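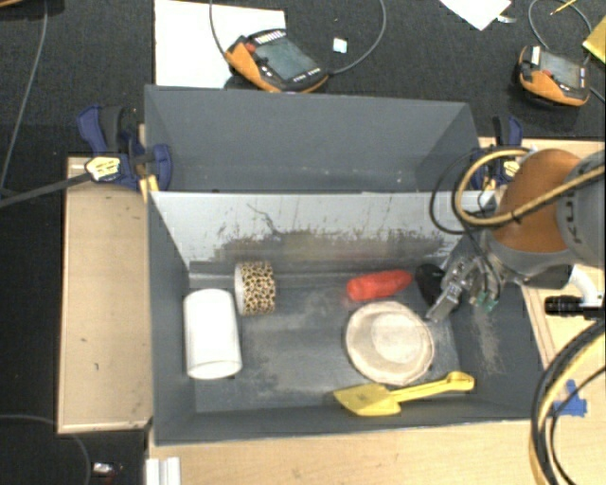

**Who can join the Ernurwood seniors' lunch and visiting program?**

Anyone 65 or over who lives in the Ernurwood council area, plus anyone under that age who looks after an older person at home. You don't need a referral, a pension card or a letter from your doctor. Ring us or come to the front desk at the Pratell Centre and we'll fill in the form with you.

**Is it means tested?**

No. I get asked this at least once a week, usually in a whisper! We don't look at your bank statements and we don't ask what your house is worth. The council pays for most of the program and the lunch charge covers the rest.

**What does lunch cost?**

It's $8 for two courses and a cuppa. Carers pay $5. If that's a stretch this fortnight, have a quiet word with me at the desk and we'll sort it out, no forms and no fuss.

**How do home visits work?**

A visitor comes to you once a week for an hour or so. They can have a chat, play cards, read the mail out loud or go for a walk around the block with you. What they can't do is nursing, showering, handling your medicines or anything up a ladder. (I know the gutters need doing. I'm sorry.) For personal care you'll want an assessment, and I'm happy to sit beside you while you make that phone call if the hold music gets to you.

**My mum says she doesn't want strangers in the house. Any ideas?**

My own dad was exactly the same, so you have my sympathy. Try lunch first. She can come along once with you, have a feed, and leave whenever she likes. Quite a few of our members came to lunch for months before they'd have a bar of the visits, and some never took them up at all, and that's fine too.

**How do I get there without a car?**

The 106 bus stops right outside the Pratell Centre. If you can't manage the bus, our minibus does a pick-up loop through Yusof Street and the flats behind the library, but you need to book your seat by noon the day before. The minibus has a wheelchair lift. Tell us when you book if you'll be using it, as it takes up two of the ordinary seats.

**Is there a waiting list?**

Not for lunch. For visits there is, and it's longer on the Tolto side of the river where we've got fewer visitors. We took on more in June and that helped a fair bit, but I'd still put your name down early. If you live on your own and you've just come out of hospital, please say so, because you'll go nearer the top.

**Do you cater for special diets?**

We do soft, diabetic, halal and vegetarian meals every day. Gluten free is fine with a day's notice. I'm afraid the custard is the custard and there's only the one kind.

**Can you help in a language other than English?**

Yes, we can book a phone interpreter at no cost to you. Mention your language when you first ring and we'll call you back with somebody on the line.

**What happens to the information I give you?**

It stays in our office and goes to your visitor only where they need it, like an emergency contact or a bad hip. You can ask to see your file whenever you like, and change anything in it that's wrong.

**Who do I contact?**

Ring the centre and ask for extension 1416, or drop in on a weekday morning. If you get the machine, leave your number slowly (twice is even better) and I'll ring you back.

Page last updated Sep 24, 2026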